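The Night Bus to Votunau

Part One

The bus to Votunau left at 5:40 in the morning or it didn't leave at all, and Aurel Furtună had never in his life been so happy to be awake in the dark. December! Snow on the pass! And at the far end of it, in a hall behind the fire station, the biggest accordion gathering in the whole valley.

He was nineteen and he had been playing for two years, mostly in the kitchen, mostly the same four waltzes. His grandmother said he played like a man carrying a cupboard down the stairs. But she had lent him 400 for the ticket and the room, and she had told him twice to dress for the mountain, so he put out his black jacket the night before and went to bed with his socks on.

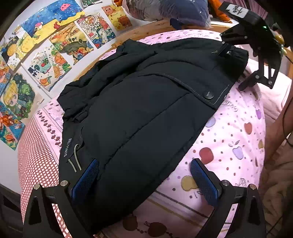 He didn't sleep. He lay there and ran through the Zetcombe Waltz with his fingers on the blanket, all the way to the hard part, where the left hand has to jump, and every time he got to the jump he missed it. Missed it on a blanket! At four he gave up and made tea.

Emilian Sima was already at the stop when he got there, stamping his feet, with his old Brasus on his back in a case held shut by a belt. Emilian was seventy-one and had been to Votunau every winter that the road was open.

"You brought the waltz?" he said.

"I brought most of it."

"Most is plenty. They'll be dancing, they won't check."

The bus came up the hill with one headlight. They took the back seat, where the heater was, and put the accordions between their knees, and by the time they passed the sawmill at Bălan there were five people awake and all of them were talking. A woman with a basket of walnut rolls passed the basket back and wouldn't take it again until it was lighter. Somebody's fiddle came out. The driver shouted that he didn't mind music but he minded stamping, on account of the floor, and of course after that everybody stamped.

Oh, it was a wonderful ride! The sun came up pink over the pass and the whole window turned to frost ferns, and Emilian leaned over and showed him the jump – a lazy little roll of the wrist, so small that Aurel had watched him do it a hundred times and never seen it.

"That's all it is?"

"That's all it is. Don't look at your hand. Look at the road."

So he looked at the road, kilometer 144 going by on its white post, and played it on his knee, and landed it. He landed it again. He yelled so loud that the fiddler dropped her bow.
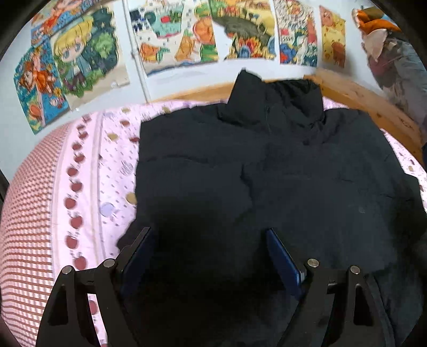
Part Two

The hall at Votunau had 40 chairs and a stove, and neither was enough. People sat on the windowsills and on each other. Aurel's name was ninth on the sheet, right after Emilian's, and he spent the first eight with his hands in his armpits to keep them warm.

Then Emilian got up and played something slow that Aurel didn't know, and the whole room went quiet and stayed that way for a while after it was over.

"Well, go on," said the woman with the walnut rolls, and gave him a push.

He sat down. He pulled the straps up. Over the heads of the crowd there was a small window with the road in it, going back up white toward the pass, and he kept his eyes on that and began.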